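シソン、犬を飼う家庭向け「なれそめ相談」を全国で受付開始
犬が苦手な家族やパートナーとの同居を、オンラインで支援

2023年1月24日

株式会社シソン(代表:アルネル・ハビエル)は、犬が苦手な人と犬とが同じ家で暮らし始める際の相談サービス「なれそめ相談」の受付地域を、本日より全国に広げました。これまでは、同社が運営するしつけ教室「ブレダード」に通える地域の方に限っていました。

対象は、結婚や同居、親の呼び寄せなどをきっかけに、犬に不慣れな人が犬のいる家に入る家庭です。犬種、年齢、体の大きさは問いません。相談は1回44分で、ビデオ通話で行います。初回は人への聞き取りを中心とし、犬は別室にいてもかまいません。2回目以降は、部屋の使い分け、散歩の引き継ぎ、食事中の距離の取り方などを、家庭ごとに決めていきます。

サービスの開始以来、ブレダードには657世帯から相談が寄せられました。最も多いのは「同居する相手の犬が怖い」という内容で、「犬が新しい家族にだけ吠える」「留守番を二人きりにできない」が続きます。
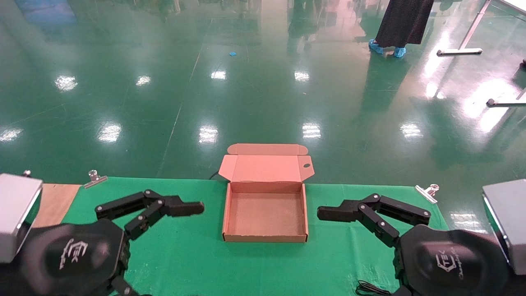
緑色の布を敷いたテーブルと、ふたを開けた段ボール箱

相談を担当するイメルダ・ラユグは、次のように話しています。
「子どもの頃に噛まれた経験のある方に、いきなり撫でてもらうことはしません。同じ部屋で本を読むだけの日が何週間か続くこともあります。犬の側にも、急に増えた同居人から離れていられる場所が必要です。」

申し込みには、家族構成、犬の年齢と既往歴、間取りの簡単なメモが必要です。過去に人を噛んだことのある犬については、事前にかかりつけの獣医師の診察を受けていただきます。相談の内容によっては、お引き受けできない場合があります。

6月には、相談後の経過を記録するための日誌「テンデロン」の配布も予定しています。

■サービス概要
名称:なれそめ相談
形式:ビデオ通話(1回44分、予約制)
料金:1回1,332円(税込)
回数:1世帯につき8回まで
申し込み:ブレダード公式サイトの専用フォーム

■本件に関するお問い合わせ
株式会社シソン 広報担当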